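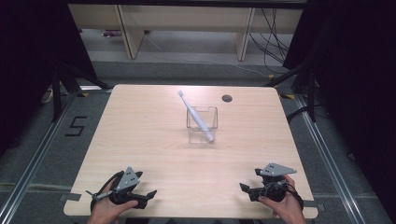
图1 五号工位，双手持夹爪操作，桌上为透明方杯与牙刷

参观实习报告：Jirkeo 开放日与手持夹爪演示

课程：自动化导论（实践环节）
提交日期：2019年1月14日

一、参观背景

本次参观是课程实践环节的一部分，地点在 Mornberg 的 Jirkeo 实验场地。出发前老师发了一份两页的介绍，里面写的是“让机器人学会日常家务”，还附了去年四月那次开放日的宣传册。我们组四个人，事先分了工：两人记录流程，一人负责提问，一人（也就是本报告的执笔人）负责整理和写评价。

先说明一下立场。我对这类开放日一向不太信任。展示方挑选任务、挑选物品、挑选操作人员，观众看到的是排练过的东西。所以报告里我尽量把“当场看到的”和“对方口头说的”分开写，后者一律注明出处为讲解。

二、场地与设备

场地铺灰色地毯，工位两侧用黑色帘子隔开。每个工位配一张浅色木纹小方桌，我们被分到的是五号，地上用黑胶带贴了一个很大的“5”。桌子两侧有铝型材导轨，再往后是黑色三脚支架。桌角附近的地面上有黄色胶带标记，讲解说是用来对位的，桌子如果被碰歪，就按标记推回去。

操作工具是两只黑色手持夹爪，左右手各一只，外面带着线缆。夹爪上方装有一块灰色三角形金属板，板上有小孔。我们组的提问人问这块板的作用，讲解回答是“安装和定位用”，再问定位精度是多少，回答是“够用”。这个回答我原样记下来了。

夹爪的设计据介绍出自一家叫 Geerts 的合作单位，后端的数据整理软件叫 Puvow。软件部分没有开放演示，只在走廊的展板上看到一张流程框图，框图里没有任何数字。

三、演示过程

五号工位的任务和牙刷有关：桌上放一只透明的方形塑料小杯，杯里斜插一支白色牙刷。操作者用两只夹爪把牙刷取出、平放在桌面上，再放回杯中，算一个回合。讲解强调这是“双手协作任务”，一手稳住杯子，一手取牙刷。

我们看了十个回合。需要记录的几点如下。

第一，杯子的起始位置变化很小。每个回合开始前，工作人员会把杯子放回桌子中部略靠远端的地方。远端右侧桌面上有一个深色的小圆孔，看上去是走线孔，工作人员摆杯子时会有意避开它。我问能不能把杯子放到桌子边上试一试，对方说今天的流程里没有这一项。

第二，有两个回合，操作者只用了右手的夹爪，左手的夹爪一直停在桌面上方没有动。也就是说，“双手协作”在这个任务里并非必需。讲解没有提到这一点，我们问了以后，对方说两种做法都保留。

第三，透明杯子对人来说不难，对摄像头来说是出了名的麻烦，课本第三章讲过反光和折射的问题。我本来以为这会是演示的重点，结果讲解只用一句“我们有办法处理”带过，没有给出失败的案例。

第四，放回牙刷时有一次碰到杯沿，牙刷倒在桌上。操作者重新来过，这一次算不算一个回合，现场两位工作人员说法不一致。

四、数据与说法的核对

讲解给出的数字是：牙刷任务已经积累3458条操作记录，其中2259条经 Puvow 筛选后被判为“可用”。我回来算了一下，可用比例约合三分之二不到。讲解用这组数字说明筛选严格，可是同一组数字也可以说明采集质量不稳定，或者判定标准太模糊。判定标准是什么，我们没有得到书面材料。

宣传册上写的是“学会日常家务”。我们当天看到的，是人拿着夹爪完成动作，由人来判断、由人来纠正。从采集到机器自己会做，中间还隔着训练和测试，这两步都不在开放日的安排里。提问环节我问能否看一段机器独立完成牙刷任务的录像，回答是正在整理。

公平地讲，手持夹爪这个思路本身是有道理的。组里一位同学试用了几分钟，他的感受是上手快，夹取牙刷柄不费劲，但是线缆会拖在手背上，手腕转大角度时要先让一让线。另外夹爪比手笨重，试到后来他的手腕开始酸。如果一天要做几百个回合，操作者的疲劳会不会影响动作，这是值得做实验的问题，现场没有人谈到。

五、小组讨论

组内意见并不一致。两位同学认为开放日的目的本来就是展示，不应拿论文的标准去要求，而且工位布置得很规范，胶带标记、编号、隔帘都说明对方在认真控制条件。我的看法是，条件控制得越严，越应该说清楚换了条件以后会怎样。家里的洗手台旁边没有黄色胶带，杯子也不会总摆在同一个地方。

还有一位同学提出，可以把“杯子位置变化”作为我们课程设计的题目：用学校实验室的普通夹爪，在桌面上划分若干区域，统计不同位置下取牙刷的成功率。这个提议大家都同意，老师看过提纲后认为工作量合适，但是要求我们先把“成功”定义清楚，尤其是碰到杯沿以后再放进去算不算。

六、存在的不足

本报告的依据只有一个下午的观察，回合数少，操作者也只有一位。我们没有带秒表，因此没有用时数据。其他工位只是路过，没有细看，报告中的评价仅针对五号工位。第四部分的两个数字来自讲解口述，提问人和记录人各记了一份，核对后一致，未见原始文件。

七、后续安排

已向 Jirkeo 发邮件索取判定标准和失败案例的说明，截至提交时未收到回复，收到后会作为附件补交。课程设计的实验方案计划四月开题前完成，所需材料为透明方杯、牙刷和桌面网格纸，夹爪向实验室借用，借用单已填好交给实验室。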